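Grasp ordering in Adik, part two: the planner stops arguing with itself

May 4, 2023

The last post ended with the sequencer picking a sensible first block and then changing its mind on every perception update. That is now fixed, at the cost of a small amount of state I had hoped to avoid.

A recap of the parts. Grondomeo is the perception node. It takes the depth image, fits boxes to whatever stands proud of the table plane and publishes a list of poses with extents and a confidence. Adik reads that list and decides what to pick and from which side. Kragh turns the choice into a joint trajectory. They talk over plain message queues, and each can be restarted without the others falling over, which I use more than I should.

The trouble was identity. Grondomeo does not track anything between updates. It sorts its boxes by confidence, so the block at index 0 in one message could be at index 3 in the next. Adik treated the index as a name. With one large block on the table this did no harm. With large and small ones close together, the target swapped during the approach and Kragh replanned until it hit the retry limit of 4.

The fix is a matching step at the front of Adik. Each new box is assigned to an old one by a cost made of centre distance and difference in extents, solved with the Hungarian method. Anything above the cost threshold gets a new ID. An ID that goes unmatched is kept for 2 seconds and then dropped. Orientation is left out of the cost on purpose: a cube looks the same after a quarter turn and the box fitter flips between the equivalent answers freely.

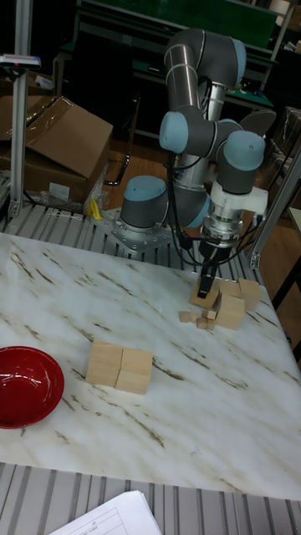 Gripper down on one of the blocks in the right-hand cluster, small cubes alongside.

Clusters like that one need a second rule. The finger clearance check used to run against the target's neighbours as separate boxes, which is fine until two boxes overlap slightly in the estimate. The check then reported a collision for every approach angle. I now shrink each neighbour by the fit residual before testing. It is a fudge, but a bounded one, and the value is logged with each grasp.

I replayed 331 recorded scenes through the old and new versions. Target swaps after the approach has started are gone from the set. Planning time is slightly worse, all of it in the clearance check, where I still sample more than 2,000 candidate poses and throw most of them away. Pruning by approach angle first should help.

Still open: the marble pattern on the table leaks into the colour segmentation, so I have left that channel switched off and rely on depth alone. The smallest cubes suffer for it. I hope to look at this in June.

The matching code is on the Cement branch.

Filed under: motion planning, perception, Adik
Shares: 4

2 comments

Corrado Marchetti
Did you try gating on distance before building the cost matrix? We had the solver pair two far-apart boxes because every other option was taken, and the threshold only caught it afterwards.

pegboard
How do you choose the threshold when the large and small cubes differ so much in size? A fixed distance that suits the big ones would cover several of the little ones.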